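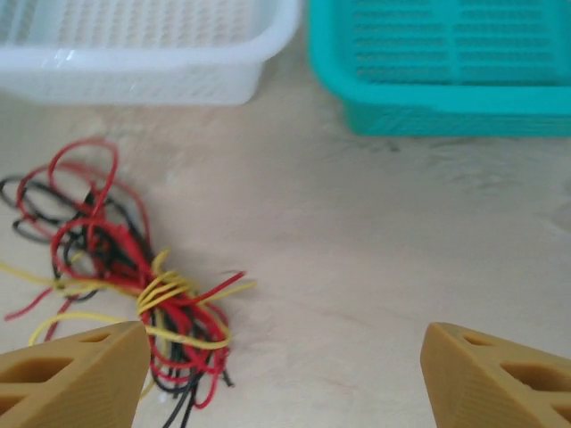

White one and the turquoise one, side by side.

24/09/2018

OK quick post, have to be out the door in 14 minutes. The move. Everyone keeps asking so — we're in. Mostly. Keys handed over in August, and I am still eating cereal out of a measuring cup.

Cost first because that's what my sister wants to know. The van was 236 for the day, fuel extra. Total damage so far 1,184, and that's with Steinar lifting for free (well, for pizza). Deposit on the old place still not back. I've emailed Plellik twice. Nothing. Svend says they did the same to him, waited him out till he phoned every morning for a week. So that's my plan now I guess.

New place is smaller. Knew that. Didn't know the bedroom door opens the wrong way and hits the bed. Also no shelf in the bathroom, none, so everything lives in baskets for now. Kitchen gets sun until lunch tho, and it's quiet at night, wich after two years above the bus stop feels very strange. I slept nine hours on Saturday's leftovers and no curtains.

Still to do — change address at the bank, get the internet guy back, find the box marked MISC 2. Pretty sure the can opener is in there. And my passport.

If anyone wants a brown couch, seats three, bit saggy on the left, come get it. Bring a friend, the stairs are awful. More later when teh wifi works.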